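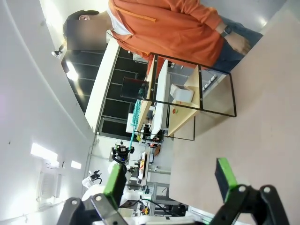
Open shelf carts: do you put sides on them?

plirnodier_pat
Finally got a rolling cart with a black metal frame and wood shelves, and I'm torn. I love being able to grab stuff from any direction, but small things walk right off the edge every time I push it over a door threshold. Anyone added sides or a lip? Or do I just live with it?

Juklow
Live with it! Open sides are the whole point. I put panels on mine in March and took them off 2 weeks later, couldn't reach anything. Get little bins for the loose bits.

sakbyfan
Gonna disagree with Juklow. Bins slide too, I've chased a whole bin of screws across the garage (not fun on hands and knees). A strip of wood trim along the edge, maybe half an inch high, and you can still reach over it just fine.

plirnodier_pat
Ooh, trim might work. Would you glue it or screw it?

sakbyfan
Glue plus a couple of brad nails. Mine's a Sakby and the shelves are pretty soft so I didn't trust screws near the edge.

zanetti_or_bust
Shelf liner, the rubbery kind. Cheap, peels off if you hate it. Also coil your cables and tie them up, a dangling one caught under my wheel and dumped everything.

Juklow
Liner gets gross with sawdust though. I'm sticking with bins, heavy ones on the bottom.

plirnodier_pat
OK, trying trim on the top shelf only and liner on the bottom. Cable ties are going on tonight!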